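5.2 What went wrong with the battery task
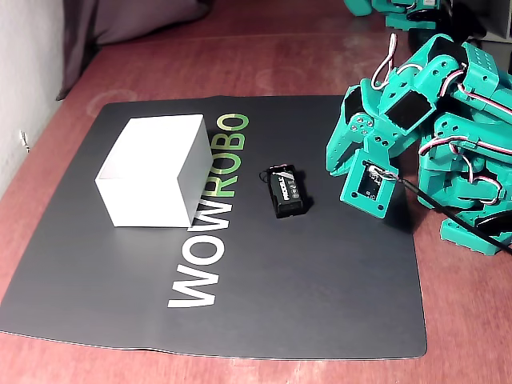
I should say up front that the battery task was the one I thought would be easy. The arm goes down to a small battery holder, closes on it, and moves it over to a box. Malou Thorlacius had a first version of the policy working in October, and we got a bit cocky after that. Then we started the long unattended runs, and the arm began pressing down when it should have been closing.

Out of 3,724 attempts, 3,628 ended normally by our log's definition (gripper closed, arm lifted, no current alarm). I was pretty happy with that number until I read through the other 96. In 68 of them the wrist servo had reported a joint angle that simply didn't change for several control steps, while the command kept moving. Our controller saw a growing error and did what we'd told it to do — it pushed harder. The rest were ordinary misses, and I won't spend more time on them.

My first guess was the servo itself, so I swapped it. Same thing. Tumelo Adams then suggested we look at the wiring, and he was right. With the arm reaching low and forward, one of the servo leads got pulled tight at the joint and the connector lost contact for a moment. Our driver code, which we'd carried over from the Unum project without really reading it, handled a missed reply by handing back the last good value. So the controller never knew anything was missing!

What bothers me most is the safety side. A battery is a bad thing to lean on with a stalled motor, and our current alarm was set far too high to help. In 5 of the stuck-reading cases the arm kept pushing until the alarm finally tripped. We didn't find damage to any of the cells, but I threw those ones out anyway.

We made three changes. The driver now marks old readings as old, and the arm stops and backs off if it gets two in a row. We lowered the current limit for any move close to the mat (see Table 4). And we rerouted the leads with more slack at the wrist, which took an afternoon and a lot of swearing. I haven't seen a stuck reading since, though the new runs are much shorter and I wouldn't read too much into that yet.

Figure 3. The arm reaching down toward the battery holder, with the white box on the left of the mat.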